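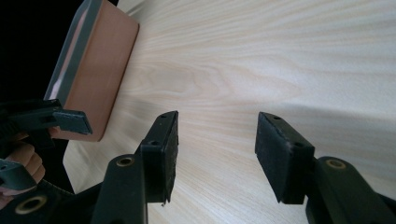
Civow Lost Property Sorting, Prernton
Progress report to the Bunano Fund, second period

Last updated 25 December 2019
11 shares | 2 comments

The grant pays for one sorting room, shelving, containers and staff hours. The work is small lost items handed in on the Prernton buses and at the two swimming pools: gloves, hats, scarves, soft toys and children's shoes. Phones, keys and wallets still go to the transport office and are outside this report.

Since the last report we have moved out of the corridor and into the room on Mill Street. The rent is as agreed. The first two weeks went mostly on getting shelves up and clearing a backlog that had been sitting in sacks. The backlog is now done except for the shoes, which take longer to pair than we allowed for in the plan.

The main change to the way we work is that everything is sorted flat on a table before it goes anywhere near a shelf. Under the old method, staff pulled items from a sack and made a decision while holding them. Pairs got split that way. A left glove would be shelved in the morning and its partner would go into the singles sack in the afternoon. On the table, gloves from one sack stay out until the whole sack has been gone through. Matching ones are laid side by side with the cuffs facing the same way. Work gloves are kept apart from knitted ones and shelved with the tools and outdoor clothing.
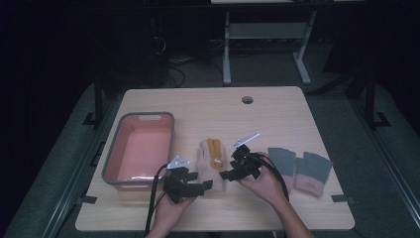
Dagný Thygesen

Pairing results for the period: 122 pairs of gloves matched and shelved, and 54 of those pairs returned to their owners. The remainder are on the shelf and will be held until the end of March, as our terms require. Singles are held for the same length of time. We had planned to let them go after six weeks and decided against it when partners kept coming in late from the pools.

Descriptions on the tags have improved. In the first period a typical tag said "gloves, gray," and that was no use to anyone on the phone. Tags now give the color of the hand, the color of the cuff, whether the fingers are full or cut short, and whether the knit is brushed or smooth. A caller who says gray with a pink cuff, no fingertips, can be answered in one call.

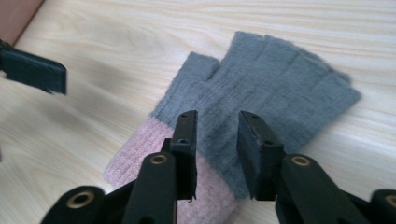 It takes longer to write, and we have put the extra time into next period's hours at the same rate. We are not asking for more money for it. The saving on repeat phone calls should cover most of the cost, though we won't have a fair comparison until the new tags have been in use for a full winter.

Containers. Adomaitis delivered the sorting trays late, but the full order of 16 is in and the invoice is paid. They are pink inside with a gray rim and have slots in them, so a tag can be tied on without tape. Staff put one tray at the side of the table per sack. Items that are finished with go in the tray, and anything still waiting for a partner stays on the tabletop. Two of the trays have been set aside for soft toys. Toys were being lost among the hats before this, and they are the items people ring about most. They are logged on the day they arrive, ahead of everything else in the sack.

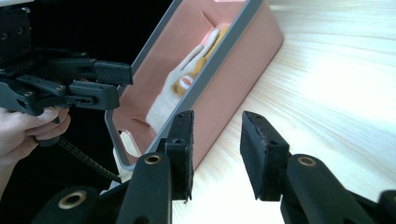 One parent wrote to us that she had called four times about a toy left on a bus and would have stopped calling if someone hadn't read her the tag over the phone. She asked why toys aren't listed online. We have looked at this and could do it with the present staff if the list is text only and updated on Fridays. We would like the Fund's agreement before starting.

Spending is within budget under all headings except postage. Postage is over for the period, mainly from sending single items back to people who had already gone home from a vacation. We propose asking owners outside Prernton to pay their own postage from now on and would keep the present arrangement for children's toys.

Work for the next period:

- finish the shoe backlog
- relabel the older glove shelves to match the new tags
- agree on a date with both pools for a fixed weekly pickup
- decide where unclaimed items go after March

On the last point, we have two offers and have accepted neither. One would take only pairs, and that leaves us with the singles. A short note on both will be sent separately, along with the rent receipts for Mill Street.

2 comments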